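Help desk > Play table > Stacking blocks > Ticket 553

Opened by Hiwot Gashaw, status: waiting on reply

Hello again! The little blocks from the Inga set won't stay stacked straight. I've had a good go at it this afternoon on the big checked mat (the one with the patterns in the white squares) and I still get a wobble by the third block.

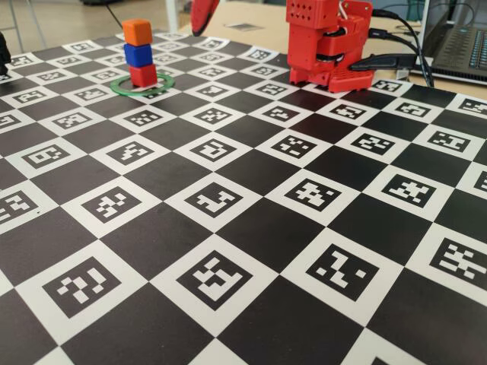
I've already tried turning each block round to find its flattest face, and wiping them with a dry cloth – no grit that I could feel. Mesfin reckons one of ours is a hair out of square. We've had the set since December and there are 32 in the box, so I'd rather not measure the lot if I can help it! 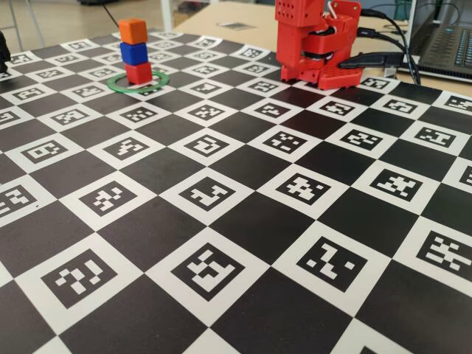
Swapping the order is the next thing on your list, so I've been working through that. Red at the bottom, blue in the middle and orange on top still gives me a bit of a lean, with the green ring round the foot of it. I did wonder about the ring catching the bottom block, so I'll do a round without it and write down what I get. Remzi has lent me his small square for checking corners as well.
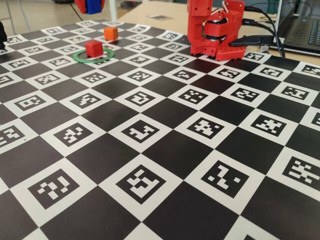
Should I sand the bad block or ask for a new one?

Ask for a new one. Sanding takes the edges off and the fit gets worse, and Letay can post a single block out to you.

Lovely, I'll send the colour once I've found the culprit – probably after tea.

3 comments
18 shares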